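Chapter 4
Surfaces and What Stays on Them

4.1 Why a table is never only a table

When we speak about cleaning, we usually think first of the product: the soap, the spray, the powder. In this chapter we begin from the other side, with the surface. The same spot of coffee behaves in one way on glass and in another way on unpainted wood. Before a student chooses a cleaning method, he or she must know what the surface is made of, how it was finished, and what has fallen on it.

We divide dirt into 2 large groups. Loose dirt, such as crumbs, dust and sand, lies on the surface and can be lifted without liquid. Bound dirt, such as grease, dried juice or the marks of rubber, holds to the surface and needs water, a solvent or patient rubbing. In daily life both groups are nearly always present together, and the order of work is then important. Loose dirt is removed first. If it is wetted too early, it becomes a paste, and hard grains inside it can scratch the finish.

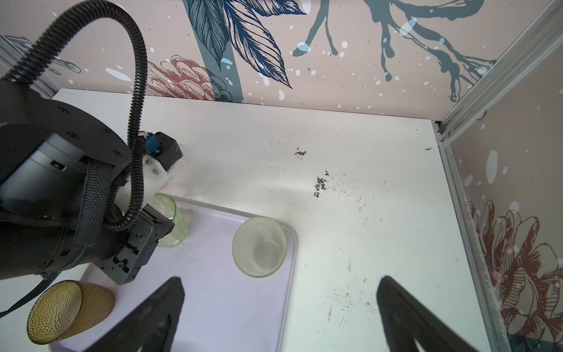 Fig. 4.1. White tabletop with dark smudges and scattered black debris.

Light colours show dirt sooner, but they do not collect more of it. In October, Natalia Beltrán asked the kitchen staff of a school in Prakstead to judge which of their tables were clean. The brown tables were called clean much more often than the white ones, although all had been wiped at the same hour with the same cloth. We come back to her study in section 4.5, where the method of the white cloth is explained.

The student should also learn the word "residue". It means what the cleaning itself leaves behind: a film of soap, fibres from a cloth, the edge of a dried drop. A surface with residue feels sticky and takes new dirt faster.

Before you continue, choose one surface at home and write down its material, its finish and the last substance that was put on it. Keep this note for the exercise in section 4.3.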